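My mother kept a drawer of instruction manuals, and when she moved to the smaller apartment she handed it to me. Not the contents. The drawer. She pulled it out of the cabinet, walked it down to my car and set it on the passenger seat, where it rode home with the seat belt alarm going.

I have now read most of it. It took up a good part of my winter evenings, and I would like some credit for that.

The oldest thing in there is the booklet for a Kaczorowski pressure cooker, which spends nine pages on what could go wrong and one on soup. The pressure cooker left our family before I could walk. I asked my mother why she'd held on to the booklet and she said, "In case." I asked in case of what and she asked if I was eating properly. 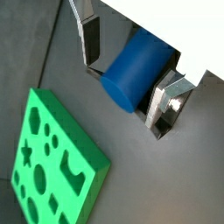
Drastby, February

I'm writing this at the kitchen table with the drawer beside me, because it doesn't fit in any piece of furniture I own. It is two inches too wide for everything. I've started putting my own mail in it.

What gets me about the old manuals is how much they trusted you. The one for the Trosari sewing machine assumes you will take the whole thing apart once a year, oil it, and put it back together in time for dinner. There's an exploded diagram with every screw drawn in and numbered, and a short note suggesting you lay the screws out on a clean cloth in the order you removed them. That's all the help you get. After that you're on your own with the cloth.

Then you reach the manuals from the years when I was in high school, and the trust is gone. Don't open the back. Don't stand on it. Don't put it in the bath. The clock radio warns against eating it in eleven languages, and in the back pages, where the sewing machine people would have put a wiring diagram, there's an address you could write to if you had feelings.
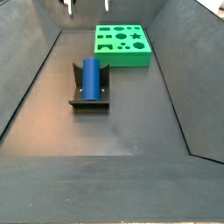

My cousin Witold Czarnecka thinks I should scan everything and throw the paper out. Witold scans things. He scanned his wedding guest book and then couldn't find the file, and now he has the guest book on a shelf again, looking smug. I told him I'd think about it, and I did, for as long as it took him to finish his coffee.

The trouble with scanning is that you'd lose the notes. My mother wrote in the margins of everything. Next to the defrosting instructions for the first freezer she has written "LIES." On the cover of the vacuum cleaner booklet is a phone number and the name Roman Krajewska, underlined twice. She claims she never knew a Roman. My aunt, asked separately, laughed for a long time and then said she didn't know him either.

There's a whole essay in pencil inside the washing machine manual about which neighbor borrowed the good ladder. It runs along the bottoms of four pages and ends with the ladder still missing. 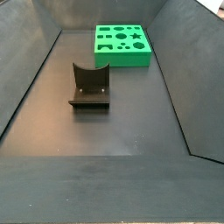 The manuals also got me into a fight with the internet, as everything does sooner or later. I'd posted one line asking if anybody still had a working Trosari, and by midnight I had heard from a man named Konrad Jasińska, who owns several and wanted me to know I had been threading mine wrong. I don't have one. I only have the booklet. He said that in that case I'd been reading it wrong. We've been writing back and forth ever since, and I'm sorry to report that I enjoy it. He sent me a photocopy of the page that was missing from mine. It was about storing the machine in a dry place.

I did try to write a manual myself once. This was at the job in Mirnundale, where they needed a guide to the office coffee machine and I was the only one who didn't leave the room fast enough. I wrote 3000 words. My boss cut it to 200, and then somebody taped a note over that saying "press the left one." People pressed the left one for years. I believe they still do.
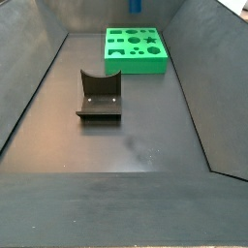
So I've been trying to decide what to keep. The pressure cooker stays, for the soup. The freezer stays, for the literary criticism. I put the clock radio in the recycling and took it out again before bed, which tells you where all this is heading.

My mother called last night to ask if I had the booklet for her old hand mixer. She doesn't have the mixer anymore. She wanted to look something up. I read it to her over the phone, the whole section on beaters, and she said "hm" in a few places and then told me I could put it back.

I need to buy a cabinet with a drawer missing.

Last updated: February
14 shares | 9 comments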